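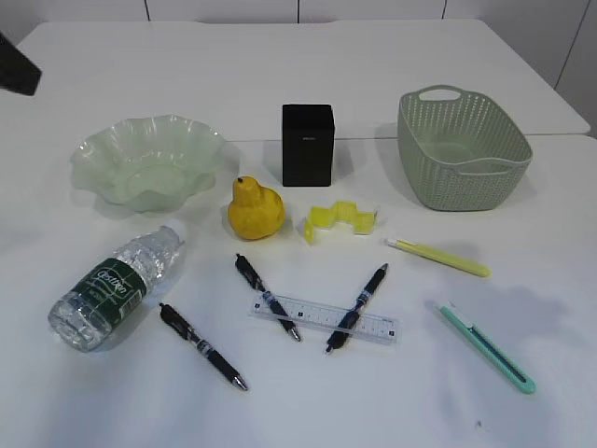 Home | Projects | Reports | Contact

Holtia sampler, progress report to the Lacroix fund
2 Aug 2018
Prepared by Dayana Lozano

Work since April has gone mainly into the filter board and the sample engine. The second version of the filter board came back from Goncombe with one fault, a swapped pair of pins on the output header. We have corrected the layout and fixed the boards in hand with wire links. Noise on the audio outputs is now low enough that we don't plan a third version.

The sample engine runs 8 voices without dropouts. Loading a full bank from the card is still too slow and Lieselotte Harms is rewriting that part of the code. The factory library stands at 700 sounds, of which 135 still need loop points and names.
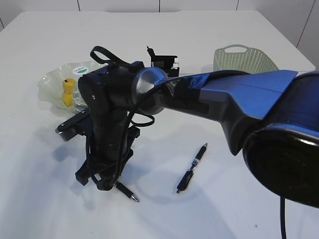 Blue and black robot arm over the white table.

The sequencer is behind plan. Swing and pattern chaining work, but MIDI clock drifts when the unit follows an external drum machine. We have moved one month of Lieselotte's time from the editor software to deal with it. The editor will therefore ship after the hardware.

Spending in this period was within budget apart from the knobs. Bodus raised the price after our first order, and the extra cost came to £1371. We have taken this from the travel line and ask the fund to approve the change.

Next period: finish card loading, fix the clock, send test units to players and order front panels. The panel drawing is with Goncombe for a quote.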